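Squeeze bottle

A squeeze bottle is a container made of flexible plastic that releases its contents when pressed by hand. It is used for sauces, honey, glue, shampoo and many other thick liquids. Most have a narrow opening in the cap, and the walls return to shape once the pressure is let go.
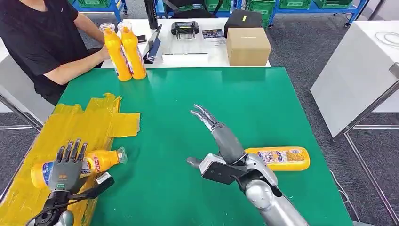
Two yellow squeeze bottles with clear caps

Early types were sold mainly for cosmetics. Restaurants took them up later, as they were lighter than glass and did not break when dropped. In the town of Barkumen, the packaging firm Drinholm opened a bottle plant with 40 workers and by its second year was supplying 951 cafes and food stands. 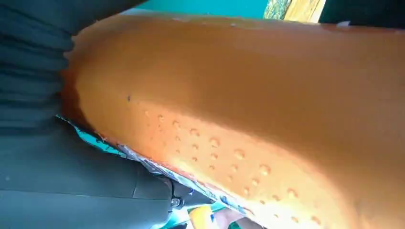

Polyethylene is the usual material – it bends easily and stands up well to acids such as vinegar. Polypropylene is stiffer and is often kept for the caps. Some bottles are stored upside down and have a silicone valve that stays shut until the sides are pressed.

Recycling depends on local rules. Leftover sauce can spoil a batch, and many towns ask for bottles to be rinsed first.

See also: Condiment, Pump dispenser, Plastic bottle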